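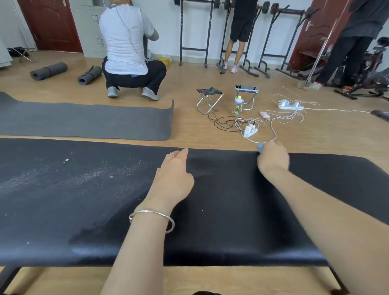
Une salle de sport qui se dit « impeccable » mérite qu'on passe le doigt sur ses bancs. Chez Flollidero, nous préférons le chiffon aux slogans. La salle a ouvert avec 12 adhérents, et Anneli Oksanen, sa fondatrice, se méfiait déjà des sprays « miracle ».

## Le ménage, sans promesse

Les bancs s'essuient, les tapis se roulent et se sanglent. Est-ce suffisant ? Pas toujours : les miettes reviennent, le rembourrage se creuse. Nous doutons qu'un label y change grand-chose. 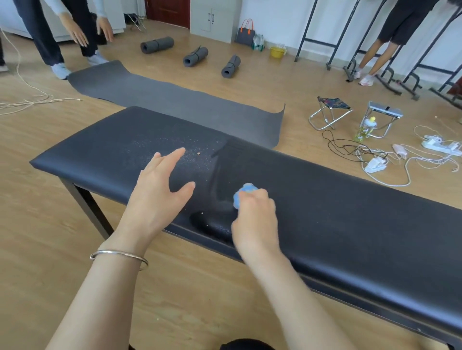
*Coup de chiffon sur un banc noir, tapis gris au sol.*

Visite libre, sans abonnement à signer. Venez vérifier.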